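3.2 Collecte des démonstrations égocentriques

Le protocole reprend celui de Kostiuk, avec deux modifications. La première concerne le point de vue : la caméra est portée à la tête, à hauteur du regard, et non plus fixée au-dessus d'un plan de travail. La seconde concerne le lieu. Les enregistrements ont été faits chez les participants, sans table imposée ni éclairage ajouté. Nous avons retenu 25 participants et 100 séquences d'entretien de petits objets (chaussures, vaisselle, outils à main).

Aucune consigne de posture n'a été donnée. Une partie des participants travaille assis, l'objet tenu au-dessus des genoux, ce qui supprime le plan d'appui sur lequel reposent la plupart des méthodes d'estimation de pose. L'objet est alors porté par une main pendant que l'autre agit, et les deux bougent en même temps que la tête.

3.3 Annotation des rôles de chaque main

Chaque main reçoit l'une des deux étiquettes suivantes : maintien ou action. L'étiquette est posée image par image par 2 annotateurs indépendants, puis les désaccords sont tranchés par Khrystyna Dmytriv. La figure 2 montre un cas typique — la main gauche tient la chaussure par-dessous, près des lacets, et la main droite applique un petit linge ou mouchoir blanc sur la pointe.

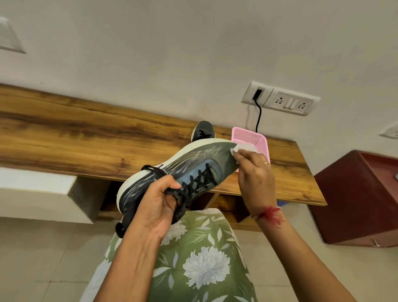 Figure 2. Essuyage d'une chaussure de sport au-dessus des genoux. Main gauche : maintien. Main droite : action.

Les changements de rôle restent la principale source d'erreur. Lorsque l'objet est retourné, les deux mains le portent pendant quelques images et l'étiquette « action » perd son sens. Nous avons conservé ces passages dans le corpus Serimwood, mais ils sont exclus du calcul de la perte. Le modèle Skurnier, entraîné sans cette exclusion, tend à prédire un échange des mains à chaque occultation du poignet.

Les lacets et autres parties souples ne sont pas annotés.

À lire aussi
Stadley : un banc d'essai pour la manipulation bimanuelle
Estimation de pose sans plan d'appui
Gants instrumentés et vision : comparaison de deux protocoles

Ce site utilise des cookies pour mesurer son audience. Accepter | Refuser | Gérer mes préférences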